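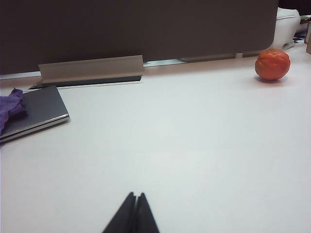 Nizar Tarawneh: I'd leave it out of the fridge and just eat it, if I'm being blunt. Wrinkly skin on its own is no reason to bin citrus. It's the soft ones you want to watch, the ones where your thumb goes in. Have you given it a squeeze yet?

pithhelmet (thread starter)
Squeezed, and it's got a bit of give but my thumb stayed on the outside. Sorry, Nizar was too quick for me! So the question was going to be: how long can you keep fruit on a desk before it goes sad, and is there anything you can do about it short of walking to the kitchen every time? I buy a net on the way in, put one by the divider at the back of the desk so it's out of the way of my elbows, and then I get into something on the laptop and forget it exists. It's a tangerine or a small orange, I couldn't tell you which, the label had come off the net and they were all jumbled together on the stall.

Wendle
Tangerine. You can tell because it's a bit squashed looking. Oranges are rounder.

grumbleweed
Some oranges are squat too. My mother-in-law's tree does little flat ones that everyone calls tangerines and they're sour enough to strip paint. The only real test is the peel: if it comes off in one go and leaves a bit of air behind it, tangerine or satsuma or one of that lot. If you need a knife, orange.

Wendle
I didn't say never.

Ojārs Adomaitis
I go through a lot of these from January onwards, when they get cheap, so let me be boring for a minute. The skin loses water first. In an office with the heating on it loses it quickly, and ours sits at 22 degrees all winter whatever you do to the dial (the dial is for show, I am convinced). Loose on a desk I get four days before the peel starts to crease, and often the inside is still perfectly good then, even a bit sweeter to my taste. After that it's luck. In a paper bag in a drawer I get longer. In a plastic bag in a drawer I get mould and an argument.

So my advice would be the drawer. Paper, folded over at the top, not sealed.

pithhelmet
The trouble with the drawer is I know myself. If I can't see it I won't eat it, and then in spring I'll find a little green tennis ball behind the stapler. The whole point of having it out on the white bit of the desk is that it glows at me. It's the brightest thing there by miles, nearly everything else I own is grey or black or silver, and STILL I forget it, so what chance has it got in a drawer?

Also it's only got a few dark creasy patches, I'm not sure we've reached the funeral yet.

Nizar Tarawneh
Darker patches could be a knock as well as drying out. Do you carry them in with the laptop? I used to put mine in the same bag and the corner of the laptop got them every single time. You don't see it on the day, it comes up later as a sort of leathery bit. Still fine to eat, you just find a duller segment underneath sometimes.

pithhelmet
...yes. Same bag. Oh dear.

tabitha_in_the_hall
Can I come in on a different bit of this, which is fruit juice and laptops. I had a closed laptop on my desk at Tatulmont (the old building, before they moved us all upstairs) and peeled a clementine next to it, lid shut, thought I was being ever so careful. The spray from the peel went all over the lid and dried into tiny spots you could only see when the light came in sideways. It was a shiny silver one, same sort of finish as a lot of them have. Came off with a damp cloth in the end but I'd been rubbing at it with my sleeve for a week and made it worse first.

So peel on the other side of the desk! Or over a bit of kitchen roll.

grumbleweed
Or, and I know this is radical, eat your lunch at the lunch table.

tabitha_in_the_hall
It isn't lunch, it's a tangerine.

grumbleweed
It's food at a desk. We had a rule about it at Khumalo and I moaned along with everybody else until somebody left half a mango in a shared pedestal over a bank holiday. Converted on the spot. And it's the smell, too. With those high dividers you think you're in your own little room but smell comes straight over the top. Citrus is better than egg, I'll give you that, but I've sat near a woman who got through a whole net before ten in the morning and I had a headache by half past.

Wendle
I like the smell. Best thing that happens in our office all day.

Nizar Tarawneh
Same here, I'm with Wendle. I'd have a tangerine peeler next to me over a microwaved soup person any day of the year.

Ojārs Adomaitis
Coming back to the storing of it, if I may. If it must be on show, put it in something. Flat on a hard top, all the weight is on one spot and that spot goes first, underneath where you don't look. I turn mine over when I remember. A saucer doesn't help with this but a folded napkin does, or one of those wire bowls where the air gets round. There's a small one made by Pidura that I've had for years, it holds a handful and takes up no room.

pithhelmet
Ooh, I like the wire bowl. Though I'm fussy about what goes on that desk. I cleared it right back last winter and got rid of the pen pots and the tray and the dead succulent, and I've got very attached to having a big stretch of plain white to spread out on. Laptop lives on the left, shut when I'm reading on paper, fruit on the right at the back, and I'd rather not start collecting things again. It starts with one bowl...

Wendle
A matt white desk and citrus though? Mine's white and it's got a yellow ring on it from a satsuma that leaked. Scrubbed it with everything.

tabitha_in_the_hall
Bicarb and a drop of water, leave it 15 minutes, wipe. Don't use the rough side of the sponge, you'll get a shiny patch where the matt used to be and that's for ever.

Wendle
Will try. It's been there since summer so I'm not hopeful.

grumbleweed
I'm going to disagree with the bicarb. It's gritty, it does the same thing as the rough side, only slower. Washing-up liquid and warm water, several goes, patience. I did the desks at our Trornotitz office when we gave the place back and that's all I used, and we had the full deposit returned.

tabitha_in_the_hall
Well mine came up lovely and it's still matt, so there we are. Make it a wetter paste if you're worried.

Ojārs Adomaitis
On the napkin: one folded paper napkin under the fruit and the ring never happens. I will stop going on about the napkin now.

pithhelmet
No no, the napkin is winning! No bowl, no drawer, nothing to tidy up. And I'll carry them in my coat pocket from now on and keep them away from the laptop. Does anyone know if you can bring back one that's already wrinkled? I've seen people say soak it in cold water.

Nizar Tarawneh
I've tried it. The peel looked perkier for an evening and the inside was exactly as it had been. If the flesh is dry, water on the outside won't do anything for it. Squeeze it into a glass or grate the peel into a cake, though old peel is hard going on the grater. Or have it with yoghurt.

Wendle
Careful with the peel if you don't know what they've waxed it with. I give it a scrub under the hot tap first.

grumbleweed
All this for one tangerine. I've got 2000 posts on this forum and I don't think I've seen a piece of fruit get this much attention. Has anyone considered that pithhelmet could eat the thing?

Wendle
Or the orange, since apparently we're not sure.

pithhelmet
I'm saving it for four o'clock when the biscuits come round, as a sort of shield. Will tell you if it peels in one go, so you two can settle that. Does anybody do the napkin thing with pears, by the way? Pears are my other disaster, they go from brick to mush while I'm in a meeting.

Ojārs Adomaitis
Pears are another thread. But yes, napkin, and check them by the stalk end.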